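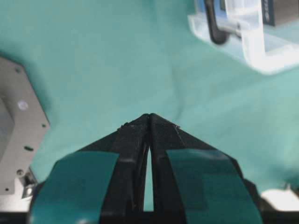
Teal cloth on the work surface.

The packing corner: new cloth, clear shelves and what to do with boxes

Several members have asked what has changed in the packing corner since June, so this item covers it in one place. The short version is that we have cloth down, clear shelving up, and a rule about product boxes that applies to everybody who sends goods out through Plendoreo.

The cloth came first. The old surface was bare and scratched easily, and anything with a printed lid picked up marks when it was turned over. Wiebke Albers ordered a roll of aqua-green cloth from Vogler and cut it to cover the whole surface. It is soft, it does not shed much, and small dark parts show up well against it. Please do not cut on it. There is a cutting mat in the drawer by the door. Shake the cloth out at the end of your slot and lay it back with the hem toward you. It goes in the wash on the first of each month, and a second piece is folded in the cupboard for that day.

The curtain is the same color family, a bit greener. It hangs by the shelves and keeps dust from the hallway off the goods. Leave it closed during packing hours, 8 a.m. to 4 p.m.

The shelving is clear acrylic. It has a notched rail up the side, and Gunther Stöcker has set the heights for now to suit the boxes we see most. If you need more room for something tall, ask him before you move anything. Acrylic scratches, so slide nothing across it - lift the box and put it down. Clean it with water and the soft rag only. Glass cleaner leaves it cloudy over time, and we have already lost one panel that way.

The blue cloth at the shelves stays where it is. It was put there so that clear bags and white labels can be seen from across the room, and people keep taking it down to wrap things in. There are plenty of spare wraps in the bin.
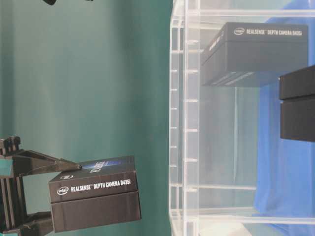 Boxed Intel RealSense D435i depth camera at the clear shelving.

Now the boxes. Black matte packaging is the hardest kind to keep clean. Fingerprints show, and so does every bit of tape residue. Boxes with a separate lid and base should be held by the base, or by top and bottom together, never by the lid alone. Put them on the shelf with the printed side out so the name can be read without picking the box up. No stickers on the maker's packaging. The item tag goes on the outer bag, and the outer bag goes on last.

Xolani Kruger is keeping the stock sheet. Write down what you shelve and what you take, with your initials. When the July check was done, the sheet listed 122 items and nine of them had no shelf written next to them. All nine were found, but it took most of a morning.

Outer cartons are still the plain brown ones from Prorard. We bought 300 in the spring and the small size is running low. The next order goes in with the Lellemov group to get the price for 2000, so tell Hannelore Engelhardt which sizes you use and how many you expect to need through the winter. A note in her tray is fine.

Packing slots for next month are on the sheet by the door. Gerd Voß has the key for early starts.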